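An afternoon at the Nirklow open day

I had been meaning to get to one of Nirklow's open days since June, when a neighbour came back from the last one with a paper badge and a lot to say about potatoes. So when the winter one came up I put my name down straight away, turned up far too early and ended up drinking tea in the corridor with Isabelle Lavoie, who was meant to be giving the talk and hadn't found her notes yet.

She never did find them, as far as I know. It didn't matter a bit. She has been at Nirklow for 13 years and could talk about hands (robot ones, human ones, her grandmother's) until the lights go off.

"Everyone thinks it's the arm that's clever," she told me. "They come in and they want to see the arm swing about. I couldn't care less about the arm! Give me the last bit, the fingers. That's where all the trouble is."

The project she runs is called Vuvora, and what it's after is a machine that can help in an ordinary kitchen. Washing up, putting shopping away, sorting vegetables. I asked why vegetables and she laughed at me.

"Because no two are the same. A tin is a tin. You learn one tin and you've learned the shelf. But a root, something with a skin and bits growing out of it, you have to decide where to take hold of it every single time. You do it without thinking. I've done it all my life without thinking, and now I have to think about it all day long."

The way they go about it is to have people do the jobs themselves, using grippers held in the hand, and record how they do it. No motor doing the thinking, just you and a pair of fingers that aren't yours. The recordings then go off to the people who teach the robot. Vuvora had 3721 of them on the day I visited, and Isabelle said it as though she'd sat through every one. I asked if she had.

"Most of them," she said. "My husband thinks I have a problem."

We were let into the demonstration after that, and I got a turn. I'd like to report that I was a natural. I squeezed too hard, then not hard enough, then I got hold of the thing by one end and it swung round and pointed at me. A boy next to me, maybe nine or ten, did it first go and went back to his crisps. Isabelle was very kind about it.

"You were watching your hand," she said. "Don't. Watch the thing you're picking up. When people watch their hand they go slow and crooked, and then we teach the robot to be slow and crooked too."

I wanted to know whether that was a worry, the robot picking up bad habits from people like me. She took rather longer over that one.

"It's a worry if everybody has the same bad habit. If you've got yours and I've got mine, it mostly comes out in the wash. What I don't want is 5 people who all trained in the same lab, all picking up a potato the same way. That's why I like open days. You lot are terrible, and you're all terrible differently."

I've been called worse. We got on to money, which she was less keen to discuss, though she did say that the fingers are made for them by a small firm called Cloutier and that the early ones wore out at an alarming rate. The team had three sets go in one week, she said, and there was a bit of a silence on the phone when she rang to order more.

And will any of us ever have one at home? I'd promised my sister I'd ask. Skundetti, the working kitchen they hope to open next, is meant to be where they find out, with the robot doing the jobs and people only stepping in when it gets stuck.

"I'd want it to peel," Isabelle said. "I hate peeling. But that's years off, so please don't put in your piece that I promised anybody peeling."

She has not promised anybody peeling. She did say she'd be happy if, in a couple of years, it could take the vegetables out of the bag, put the good ones in one place and the soft ones in another, and not drop any. I said that sounded modest. She said I'd just spent ten minutes failing to do it.

The tea was good, by the way, and there's parking round the back if you get there before the school run. I came home and picked up an onion with the kitchen tongs, watching the onion, and it did go better. My notes from the day are typed up as of Dec 20, 2021, and any mistakes in them are mine and none of hers.

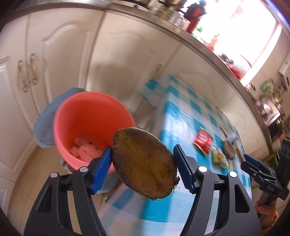 Why does the Vuvora team want visitors to have a go as well as its own staff?

Isabelle wants lots of different ways of picking things up in the recordings, so that one group's shared bad habits don't get passed on to the robot.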